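Wanted: people who rent cars and have opinions about it
Posted Sep 30, 2019

Hi, I'm Gopinath Suvarna, and I write the rental car section over at Flirken. If you've ever stood at a counter at midnight while somebody tries to sell you the prepaid gas, you're the person I want to hear from.

I've been putting together a long piece on fuel charges, toll passes and those little "convenience" fees that show up on your card a week after you've flown home. So far I have 169 receipts, most of them sent in by readers after my post last February (thank you, you're wonderful!). I'd love a lot more, and I'd especially love some from airports outside the big cities, where I have next to nothing.

What I'm asking for is pretty simple. Rent a car the way you normally would, with your own booking, and keep a diary for 2 rentals. Write down what you were quoted, what they offered you at the desk, and what you finally paid. Then we get on the phone for 20 minutes and I ask you nosy questions. My own worst bill was $1,276 for a week in a compact – I'm still mad about it, and yes, most of that was tolls and the daily fee on top of them.

You can join in if you're 21 or older, live in the US and have at least one rental booked before the end of February. Status with a rental company is fine, and so is having none at all. Please don't sign up if you work for one, though. I don't pay for the rental itself, but everybody who finishes gets a gift card and an early look at the article. 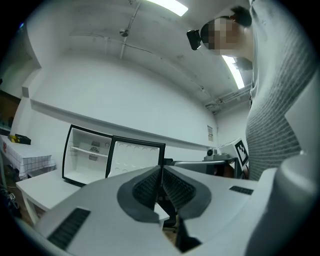 Head-mounted camera and a hand-held gripper

To sign up, use the contact form on Flirken and put "Rental diary" in the subject line. Tell me your home airport, how often you rent and which company you usually end up with. If you have an old receipt with a charge you never figured out, attach that too (black out your card number first, please!). I read everything myself, so give me a week or so to write back – longer if I'm on the road.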